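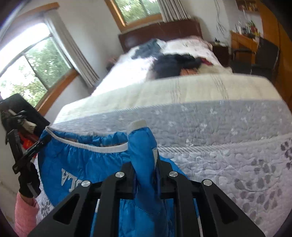
Hand-held gripper on a blue quilted item at the bed edge, bedroom set.

Gripper Comparison Working Group
Minutes of the December meeting, Condville office and remote
Start 14:05, end 15:40

Attendance
Hardware, data, controls and field collection were represented. Purchasing sent apologies. The Jilholm team joined by phone for items 3 and 4 only.

1. Minutes of the previous meeting
Accepted with one correction. Under item 5, "pad width" should read "pad length". The width has not changed since the first batch.

2. Open actions
2.1 Spare screw sets for the finger plates: received, binned with the Honholm parts. Closed.
2.2 Torque note for the crossbar screws: draft circulated, two comments outstanding. Carried over.
2.3 Sync check between left and right units: see item 4.
2.4 Return of the loan arm to Jilholm: waiting for a crate. Carried over.

3. Finger comparison, soft goods
3.1 Two finger types are under comparison. Type A is the Honholm cut-out plate finger with rubber pad. Type B is the Jilholm closed finger with molded tip. Both fit the same hand-held body and the same wrist flange on the arm, so demonstrations recorded by hand can be replayed without a change of tool.
3.2 The test list stays at 40 grasps per item and finger type. Field collection asked for fewer on towels, where the results have been flat. Not agreed. The group prefers equal counts until the first full table is out.
3.3 Type B slips on thin cotton when the approach is shallow. Jilholm believes the tip radius is too large and will supply a second radius. Hardware noted that the closing force on the Type B body was also set lower than on Type A during the last session, so the two results cannot yet be compared. The session is to be repeated at matched force.
3.4 Type A holds thick quilted fabric well at a hem or a folded corner. Grasps in the middle of a panel are less consistent. The fingers close on the outer fabric and the filling moves away from the pads. Field collection proposed recording hem grasps and panel grasps as separate classes. Agreed.
3.5 Pad wear: the Type A pads in use have passed 800 closures. No change in thickness was measured. One pad has a lifted edge and will be replaced before the next session. The lifted pad is to be kept and labeled, not thrown away.

4. Camera and field of view
4.1 Lens choice for the hand-held unit was discussed again. Controls would like a narrower lens for better resolution at the fingertips. Data would keep the wide lens for pose tracking, which depends on fixed features in the room. 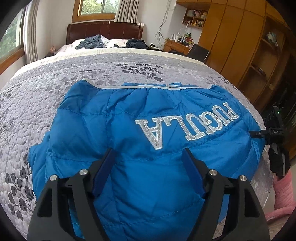
4.2 Pose tracking on soft goods was the main point of disagreement. Data reported that the tracker does best when a good share of its features lies beyond the item being handled. With a large garment close to the lens, that share drops. The jacket take was used for discussion: the blue quilting fills most of the lower and central view, and the usable fixed structure is the headboard, the window frames and the shelf and wardrobe to the right. The rhinestone outlines on the back lettering are a second concern. They are high-contrast points on a surface that deforms, and the tracker may lock onto them in preference to the room. Data will mask the garment region and rerun the take with and without the mask.
4.3 Controls asked whether the fingers themselves should be masked. Both Type A fingers are in view during a grasp, and the triangular openings let background through, so a simple static mask removes usable pixels as well. Data will try a mask that follows the jaw opening.
4.4 Wide lens retained for now. The narrow lens goes back on the bench for a fingertip-only trial. Strong distortion at the edge of the wide view is covered by the existing calibration, but the dark corners should be excluded from feature detection. At present they are not.
4.5 Left/right sync: the offset between units was within limits on every take except one. The bad take followed a battery change without a restart. The start-up sheet will be amended.

5. Controller
5.1 The Ok controller was run on the arm with Type A fingers for the first time. Replay of hand-recorded grasps worked at reduced speed. At full speed the arm overshoots on the final approach and the pads touch the bed surface before closing.
5.2 Firmware 52 is reported to allow a separate speed limit for the last part of a move. Controls will install it on one unit only. The current controller stays in place on the other until the comparison is complete.
5.3 Emergency stop wiring was checked on both units. No findings.

6. Purchasing
One further set of Type A pads to be ordered from Honholm. No order for Type B tips until the second radius has been tested.

7. Any other business
Field collection asked that garment names in the take log follow the list. Recent logs contain "coat", "puffer", "jacket" and "blue thing" for what may be the same item. Data will send the list again and correct the existing entries.

Actions
Hardware: replace lifted pad; match closing force on both bodies; close torque note.
Data: masked and unmasked rerun of the jacket take; moving finger mask; exclude dark corners; resend garment list.
Controls: firmware 52 on one unit; narrow lens bench trial.
Field collection: amend start-up sheet; log hem and panel grasps separately.
Jilholm: second tip radius; crate for loan arm.
Purchasing: Type A pads, one set.

Next meeting: January, same room, 14:00.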